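Renda arm, shared workshop – pre-run checklist with comments
Checked by: Tsegereda Negussie
Date: July 13, 2025

1. Base bolts torqued and marked. OK.
Paint marks line up on all of them.

2. Emergency stop cuts motor power. OK.
Tested from the bench and from the door.

3. Cable slack through full wrist rotation. FIX.
Gripper cable rubs at the second joint. Add a clip before the next long run.

4. Speed limit set in controller. OK.
300 mm/s for new programs, 400 mm/s once a program has run clean. The Fidow controller forgets this after a firmware update, so read it back every time.

5. Program run in simulation first. OK.
Countertop pick routine, arm and gripper over the marble counter with the red book and the pink donut laid out.

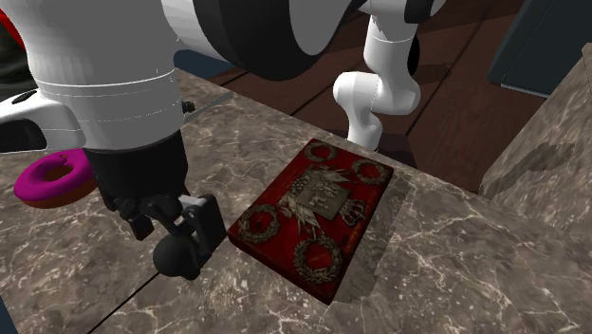

Grip force stays at the low setting until item 6 is signed off. Anyone changing the finger pads has to rerun the simulation and put their initials in the log.

6. Finger pads secure, no play. HOLD.
Left pad has a little movement. Khaemba spares are in the Corkach drawer – use the short screws.

7. Floor tape 3 feet out from full reach. OK.
One corner is lifting.

8. Joint grease. Not due.
Next at 2000 hours or in September, whichever comes first.

Status: no powered runs until items 3 and 6 are closed.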